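Visit report: Senham open day, Irkdale works

Visit date: 2 Oct 2025
Host: Halina Piątek, site manager
Report by: Lăcrămioara Pascu

Purpose

Senham makes table covers and lightweight table frames for meeting rooms, trade stands and schools. We rent out tables and small furniture and have bought covers from two other suppliers until now. The visit was to see how the covers are made, how they hold up, and whether the firm can supply odd sizes in short runs.

Arrival and layout

The works is on the east side of Irkdale, in a former hosiery mill. Visitor parking is at the rear and the sign for it faces the wrong way if you come in from the ring road. Sign-in was quick. Visitors were split into groups at the door and given ear protection, needed only in the cutting hall.

The ground floor holds the fabric store, the cutting hall and the frame shop. Sewing, finishing and the sample rooms are upstairs. The goods lift was out of service on the day and finished covers were being carried down the stairs in canvas bags.

Fabric store

Rolls are stored flat on cantilever racks, two deep. Each roll carries a paper tag with the dye lot, width and date received. Senham keeps rolls from the same dye lot together and will not mix lots within one order unless the customer agrees in writing. This matters to us. Our last order from another supplier came in two visibly different grays and we had to split it between depots.

The main cover cloth is a brushed polyester with a short nap, bought in from Bresach. It comes in 11 stock colors. Special colors need a minimum of 1,000 meters, far beyond anything we would order. A heavier cloth is available for workshop tables, but the samples on the rack had a rubbery back and a strong smell, and I did not pursue it.

Cutting hall

Cutting is done on one long table with a straight-knife cutter. The cloth is laid up to eight layers deep with the nap running the same way in every layer. The operator explained that a cover cut against the nap looks like a different color once it is on a table next to its neighbor. Corners are cut last, from a card template.

Odd sizes are cut singly on a smaller table at the end of the hall. A single-piece order takes a place in the queue like any other, and there is no setup charge below a width of 2,000 mm. Above that width a seam is needed, and the price goes up.

Sewing and finishing

The sewing room has three lines. Two make fitted covers with elastic in the hem. The third makes flat covers, which are hemmed and pressed but have no fastening. For flat covers the customer supplies clips or lets the cloth lie under its own weight.

I asked about hems coming undone after washing, the most common complaint from our customers. Halina Piątek said the stitch was changed in February from a single row to a double row. We were shown one cover with the old hem and one with the new, both from the wash test. The old hem had opened at one corner. The new one had not, although the thread had gone slightly fluffy along the fold.

Washing instructions are sewn into the hem. They are small and printed in pale gray. I suggested black.

Frame shop

The frame shop was shut for maintenance and we saw it through the door only. Frames come in one profile and are welded on site. Leg levelers are bought in from Śliwiński. I would have liked to check how much the levelers can take up, as the floors at several of our sites are poor. A data sheet was promised by email.

Sample rooms

Upstairs there are sample rooms where buyers can see covers in use on ordinary tables with ordinary small items. I found this the most useful part of the visit. Cloth on a rack tells you the color and very little else. On a table you can judge how flat it lies, how straight the back edge runs and how much the surface shows marking.

The blue was the color I had come to see. It is a dark teal. The nap is soft to the touch and has a slight drag, so light items do not slide when the table is knocked. The surface looks a little mottled, with lighter and darker areas. I brushed one area by hand and the lighter patch moved with the direction of brushing, so I take it to be nap and not uneven dye. 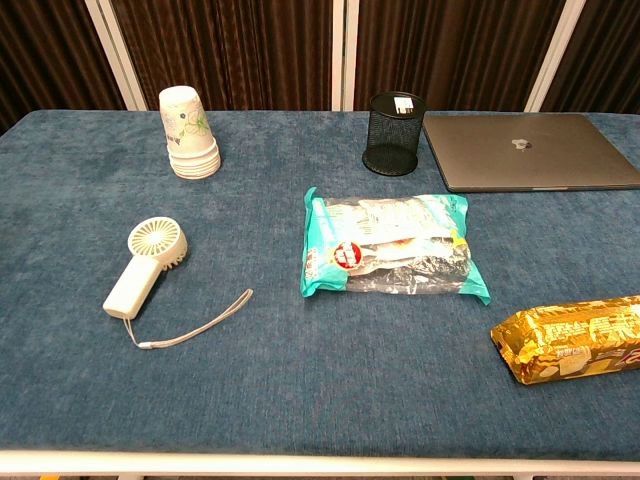 Teal-blue cover with paper cups and a mesh pen holder, brown pleated curtain behind.

The white rim along the front of the table makes a good contrast with this cloth. With our own tables, which are edged in beech, the effect would be different, and I have asked for a cutting to try at the depot before deciding.

Black mesh desk items look tidy on the teal and the pile gives enough grip for them. Staff could not say how the pile recovers after a heavy item has stood on it for a week, and nobody had tested it.

Lint is a concern. I pressed a strip of tape onto an unused cover and it came away with a fair amount of blue fiber. After one wash this is said to drop off. We should wash before first use and allow for that in the turnaround.

Questions and answers

Lead time for stock colors is 3 weeks, longer before the spring fair season. Repairs are accepted for hems only. Burns and cuts are not repaired. Covers are packed folded, and the fold lines need steaming out on arrival. Rolled packing can be requested and is charged per piece.

There was no clear answer on fire certification. The cloth certificate from Bresach exists and I saw a copy, but it covers the cloth as supplied and says nothing about the finished cover after washing. Two of our venues ask for this.

Actions

Request lint and wash figures for the teal.
Order two flat covers in teal, one to be washed before use and one not.
Get the leveler data sheet.
Ask Bresach directly about certification after laundering.
Measure the oversize tables at the north depot and get a price for the seamed version.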